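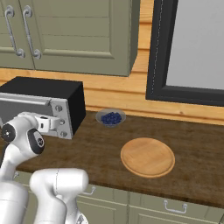 The arm at the microwave door in the simulated kitchen.

Equipment plan: simulate first, order second

Members who came to the spring meeting will remember that the Jilwood kitchen project had two quotes on the table and no agreement on either. Since then we have put the purchase on hold and spent a small part of the budget on simulation time instead. The work is being done in a rendered kitchen supplied by Nollum, and the stills in this issue come from it.

The question we want settled is reach. The Berisha quote is for a single arm on a fixed base, with one gripper and a service plan. The Kondico quote is for a similar arm on a rail, and the rail accounts for most of the difference in price. If a fixed arm can get to the appliances on the worktop and still have room to swing a door open, we do not need the rail. If it cannot, we would rather find out before the floor is drilled.

Simulation time for the quarter comes to £3,912, paid from the planning line and not from capital. That covers the kitchen model, the arm model and support from Nollum during office hours. It does not cover changes to the cabinets or extra appliances, so please send requests in early and we will put them through together.

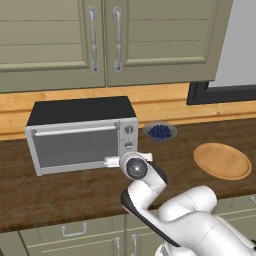 We have kept the task list short. It has 11 tasks on it, most of them to do with doors, handles and knobs, because those decide which gripper we order. Lifting and carrying food will wait for the next round. Several of you asked for a dishwasher to be added — it is on the list for the autumn, but there is no model for it yet and we have not budgeted for one.

A few costs were missing from both quotes and will be added to the revised sheet. These are the electrical work at the Jilwood site, a guard rail, spare gripper pads, insurance and staff training. Training is the one we had priced too low. The first sheet allowed for 2 people, and we now think 3 is the least we can manage with if holidays and sickness are to be covered.

We have also asked both firms how long their prices will stand. Kondico will hold theirs until the end of September. Berisha have not confirmed, and we will chase them again on Friday. Delivery times are a separate matter and should be checked before anyone books a fitter.
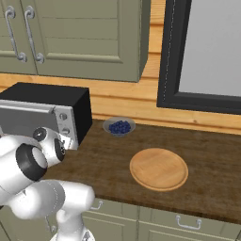

Arm in front of the toaster oven, with the control knobs to the right of the door.

The revised sheet will go out with the next issue, with the purchase price, fitting and running costs shown on separate lines. Departments that expect to use the arm should send in their likely hours per week before then, even if the number is only a first guess. Replies can go to the usual equipment address with "Jilwood arm" in the subject line.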